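Stumuvstead Refurbishing Center – Progress Report to the Lollach Fund
June 22, 2024
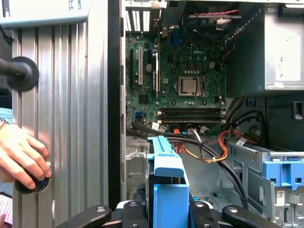 The second half of the grant year has gone mostly to the teardown bench. Desktop towers come to us from offices and schools, and each one has to be stripped of drives, memory and cables before it is sorted for reuse or scrap. Since February one of the two benches has had a robot arm working alongside a technician.

Work done in this period

The arm now handles drive caddies and drives on the tower models we see most. We have put over 200 towers through the bench. Memory and processors are still removed by hand, and so is anything with zip ties or tangled power cables. The gripper pads wore faster than expected and were replaced under the service agreement with Panagiotou.

Staff

No positions have been cut, and none are planned to be. Five technicians have been trained on the bench, 20 hours each. Gwion Hopkin has moved from full-time teardown to bench lead and his pay grade was raised to match. The others rotate, half a shift at a time.

Technicians report less wrist and thumb soreness at the end of the day. They also report that the pace is harder to vary. Under the old setup a person could leave a stubborn case and come back to it – now the arm waits, and some of them feel hurried by that. We have added a hold button at the bench and stopped posting hourly totals on the wall.

Problems

Older cases with bent drive cages still stop the arm. The Arnness site has not started, as its floor power was not ready. That money is unspent and we ask to carry it forward.

Next period

Train the remaining staff, start at Arnness, and repeat the soreness survey. A revised budget is attached.

Yvette Hiebert
Operations Manager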